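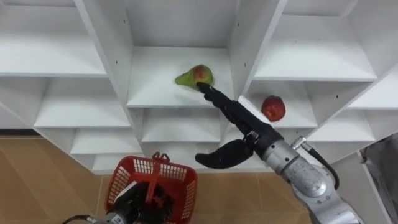 Home | News | Events | Back issues | Contact

Fruit, and when to leave it alone

I've been asked to write a bit more about keeping fruit, as the piece in June on rhubarb brought in more post than anything I've done for this newsletter. So let's talk pears, which have caused more sulking in my kitchen than any other fruit!

A pear ripens from the inside out, and by the time the middle feels soft the core has usually gone to brown mush. What you want to press is the neck, just by the stalk. If it gives a little under your thumb, eat it that day. If it doesn't, leave it out at room temperature and try again tomorrow (yes, every day, it becomes a habit). Once it's ripe you can put it in the fridge and buy yourself a few more days.

Apples are the other way about. They like the cold, and they give off a gas that hurries everything else along, so I keep mine well away from the pears unless I've got people coming and need to speed things up. A paper bag with one apple and a few hard pears does the trick – I had 8 Conference ready for a tart last weekend and only one had gone over.

I bought those at the Verhoeven farm shop, which is 12 minutes on the bus and has started doing mixed bags at the end of the day. Some of it is bruised and some of it is perfectly fine, and you can't see which until you get home. I quite like that. The bruised ones go in a pan with a splash of water and a bit of ginger, lid on, low heat, and I have them on porridge.

Dandero on the high street has preserving jars back in stock, by the way, the ones with the clip lids. Get the rubber rings at the same time or you'll be going back for them like I did.

Plums next time, if the wasps leave us any.

Comments (3)

pipandcore: The neck test works! Been squeezing the wrong end for years.

Lower Lane: Do you peel yours for the pan? I never bother.

marrowfat: Verhoeven shuts early on Mondays now, worth a mention.

Recent items
Rhubarb, and what to do with too much of it
Nistis allotments: open afternoon
Swapping seeds by post
Bread that keeps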